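Stuvmont Two-Level Wire Organizer, White - Review - Kitchen Storage

Posted 24 January 2023

I have bought a lot of things that were supposed to fix my cabinets, and most of them ended up in the garage holding paint rollers. So when the Stuvmont two-level organizer showed up on sale at Henriques, I read the listing twice looking for the catch. "Doubles your shelf space" is what it says. Doubles it compared to what? If you have a tall cabinet and you put one row of things on the bottom of it, sure, any second surface doubles your space. So does a cutting board on four soup cans.

I bought it anyway. The listing has 2409 ratings, nearly all of them glowing, and a good share of those were plainly written the day the box arrived. Mine has been in use since May.

What you get is a white wire basket with an open front, a flat white panel for the bottom and another flat white panel that makes the upper level. There is no tool in the box and you don't need one. The instructions are a single folded sheet with drawings, no words, and the drawing for the upper panel looks the same whether it is the right way up or not. I had it wrong the first time and the panel rocked. Flip it and it sits flat. A printed arrow would have saved me ten minutes and some language.

The wires are thin. I was ready to complain about that, and I will, a little. The long sides give when you squeeze them with your hand, and if you pick the whole thing up by the rim while it is full you can feel it flex. Carry it from underneath. Standing still in a cabinet it has held up fine, and I have not seen it bow.

The panels are the better half of the design. If you have ever put a spice jar on a bare wire shelf you know how it tips into the gap, and a solid surface puts an end to that. Crumbs stay on the panel too, and you can lift it out and wipe it down. It does show every drip of soy sauce.
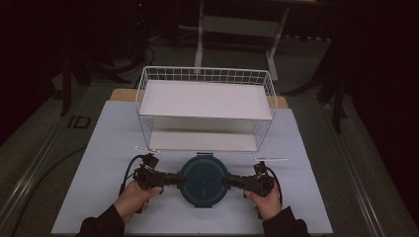
FIT AND CAPACITY

Lidded containers are the real test for me, as that is most of what I own. The round teal one with the latch tabs is my usual lunch container, and tabs like those are what catch on shelf organizers. They stick out past the lid, so a container that ought to fit by the numbers ends up wedged. With the open front I can turn the container until the tabs clear, then slide it in. Going in from the top is fine for the upper level and useless for the lower one, obviously.

Tall things are out. Cereal, oil bottles, the big flour canister, forget it. The lower level is for low, flat items, and once it is full you can't see what is at the back without crouching. I keep the containers I use least down there, and I admit I forgot about a couple of them until this fall.

The listing claims a load of 70 pounds. I don't believe it and I am not going to find out. I piled on canned tomatoes until the bathroom scale said 63, left them overnight on the kitchen floor, and nothing bent that I could see. That is a basket sitting on a flat floor, though. On a cheap cabinet shelf I would worry about the shelf first.

COMPARED TO

I had the Trilitz stacking rack before this. The Trilitz is heavier and feels like it costs more, but it has no sides, so anything near the edge goes over when you reach past it. Here the wire grid on the back and sides keeps things where you put them. The Preveo bamboo version looks nicer on an open counter and I would not put it anywhere near a sink.

GRIPES

The cut wire ends on mine were rough in one spot at the back corner, enough to snag a dish towel. A few strokes with a nail file fixed it. The white finish has a small chip there now, and I am watching it for rust.

Full price is too much for what is basically wire and two flat panels. On sale it's fair.

VERDICT

It does not double anything in my kitchen. It gives me one usable extra level in one cabinet, and lids no longer slide out when I open the door. I would buy a second one at the sale price, and I would leave it at the store otherwise.

Rating: 3.5 out of 5
Would buy again: on sale only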